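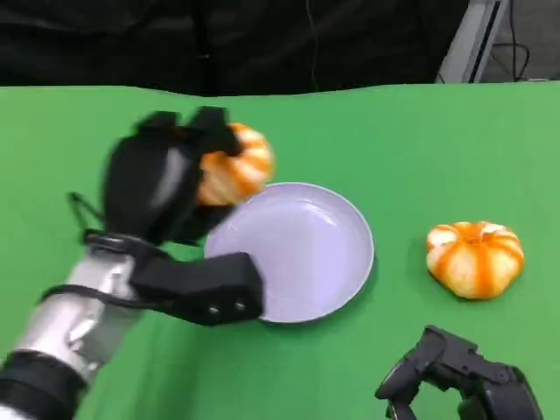 Small striped pumpkin and lilac plate on a green table covering.

Kurnura Household Words: a glossary of everyday objects
Data card, version 10

Summary
Kurnura Household Words is a written glossary of 1,792 entries for things found in the home, the kitchen and the garden. Each entry gives a headword, a plain definition in British English, one sample sentence and, where there is one, a regional variant. The glossary is intended for adult learners and for the teachers who prepare lessons for them.

Maintainer
The glossary is kept by the Prekard Language Office. Questions should be addressed to Réjean Sandhu, who is responsible for editorial decisions.

Contents
Entries are held in 17 subject files, one for each area of the home. The largest is the kitchen file, which covers crockery, cutlery, fruit and vegetables. Words for trades and professions are not included - they are published separately as Villix.

Each row has the following fields:
headword - the word as it would appear in a dictionary
definition - one sentence, with no word harder than the headword
sentence - a sample sentence written by the editors
variant - a regional form, left blank where none is recorded
note - remarks on spelling or plural, if any

Sources
Definitions were written afresh by the editors. Regional variants were taken from the Lenz postal survey, whose returns were typed up in full and checked against the original forms. Names and addresses were removed before the returns reached the editors.

Changes in this version
The garden file was revised in February. Gourds, squashes and marrows now have separate entries, and "pumpkin" has a note on its plural. The spelling "grey" is used throughout.

Known limits
Coverage of northern variants is thin. Older words such as "scullery" are marked as dated, though some readers may still use them daily. Sample sentences have not been graded by level.

Terms of use
The glossary may be copied and adapted for teaching, provided that the Prekard Language Office is named. Sale of the files requires written consent.

Last updated: April 9, 2023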